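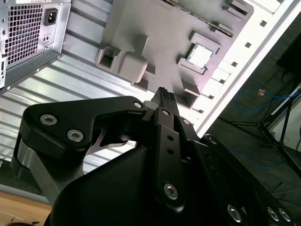

Handout 2: Heat Flow from a Processor to the Room
Instructor: Chiyo Yoshida

Read this before the problem session. The notation matches Handout 1, except that temperature rise is now written dT and thermal resistance is written R with a subscript for the part it belongs to.

1. Where the heat comes from

Nearly all the electrical power a processor draws leaves it as heat. For the purposes of this course the two are equal. Power has a switching part, which grows with clock frequency and with the square of the supply voltage, and a leakage part, which is present even when no work is being done. Leakage rises with temperature, so a hot chip draws more power than a cool one running the same program. We ignore this feedback until Section 5.

2. The resistance model

In steady state, heat flow through a solid behaves like current through a resistor. Power P takes the place of current, temperature difference takes the place of voltage, and

dT = P x R

with R in kelvins per watt. Resistances in series add. The usual path has four:

R_jc, junction to case: from the transistors through the silicon to the outer face of the heat spreader.
R_cs, case to sink: the interface material between spreader and heat sink.
R_s, the sink itself: conduction through the base and out along the fins.
R_sa, sink to air: convection from the fin surfaces, with a small share of radiation.

A second path runs down through the package and socket into the board. It carries much less heat than the first when a good sink is fitted. Leave it out unless the problem says otherwise.
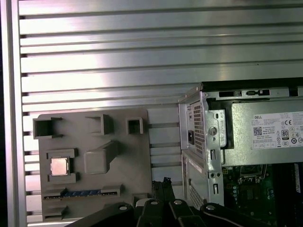

3. Interface material

Two flat metal faces pressed together touch only at their high spots. The gaps hold air, a poor conductor. A thin layer of paste replaces that air with something that conducts better, though still far worse than metal. The resistance of the layer is

R_cs = t / (k x A)

where t is thickness, k is conductivity and A is contact area. Doubling the thickness doubles the resistance. Students tend to pick the paste with the highest k and then forget t, which depends on mounting pressure and on how well the compound spreads. In the Huseo data set used in Problem 4, the thickness term explains most of the variation between samples.

4. Worked example

A processor dissipates 40 W. The air entering the sink is at 39 °C. The full junction-to-air resistance is 1 K/W.

dT = 40 x 1 = 40 K
Junction temperature = 39 + 40 = 79 °C

Note that the reference is the air at the sink inlet. Air inside a closed case is warmer than air in the room, and using room temperature in this step is the most common error on the homework.

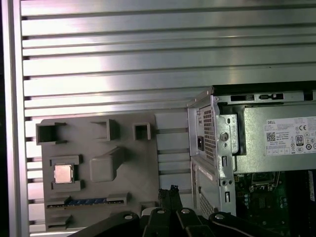
The same result can be reached by solving for each node in turn, starting at the air and working back to the junction. Do it this way when a problem asks for the spreader temperature, as the total resistance alone will not give it. Keep the units on every line.

5. Time dependence

The model above says nothing about how long the system takes to settle. For that we need heat capacity, C, in joules per kelvin. If the sink dominates, the temperature rise follows

dT(t) = P x R x (1 - exp(-t / RC))

Take R = 1 K/W and C = 666 J/K. The time constant is 666 s, a little over 11 minutes. After one time constant the rise has reached 63 percent of its final value, or 25 K for the processor in Section 4. A short stress test run on this system would therefore report a junction temperature well below the true steady value.

A single time constant is a rough picture. The die has a very small heat capacity and responds in milliseconds, while the sink takes minutes.

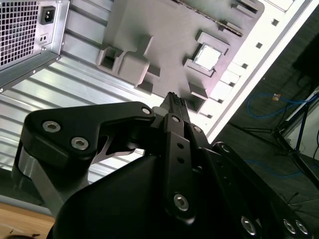
Plotting dT against the logarithm of time separates the two responses clearly, and this is the form required for the Bornemari lab report. To include leakage feedback, write P as a function of T and iterate. If the leakage slope multiplied by R is greater than one, the iteration diverges and no steady temperature exists.

6. Reading and problems

Goh, chapter on extended surfaces, through the definition of fin efficiency. Skip the derivation for tapered fins.
Problems 1 to 4 are due in October, at the second session of the month. For Problem 3, use the Jarik table of conductivities and interpolate linearly between entries.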